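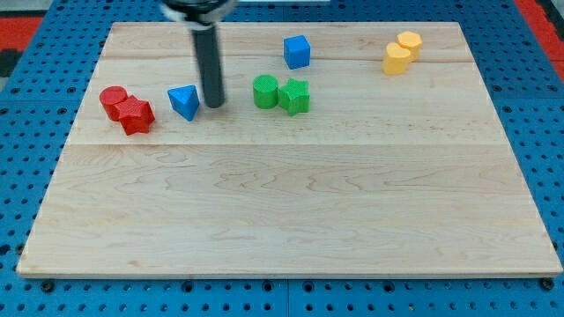 Slide 2: Blocks on a board

Start here, and give people a good look before talking! Let them name the colors out loud if they want to (the Salstead group did, and it loosened everybody up).

Then ask: how would you sort these? Somebody will say color straight away. Fine, go with it. Red cylinder and red star are touching, same with the green pair. Then wait for the person who spots the blue ones. A triangle block and a cube, and they're well apart! I love this moment. Is it still a group if the pieces aren't together?

Next, try shape. Two cylinders, two stars, and then the triangle and the cube are left without a partner. Ask what a four-year-old would do with those. Take three or four answers, don't rush.

Say something about the board too. Pale maple, lovely wavy grain, and you can see the seams where the planks join. Bright blocks show up beautifully on it. Isla Kerslake used a patterned rug at Ormsby and the kids kept losing track of the small pieces.

Texture: point to the star sides and the top of the triangle. Pass the sample bag around now, NOT earlier, or they'll be feeling blocks all through the intro.

Hand over to Tane Sutcliffe for the sorting game. He needs the tables cleared and one bag per pair. Page 2 of the handout has the rules.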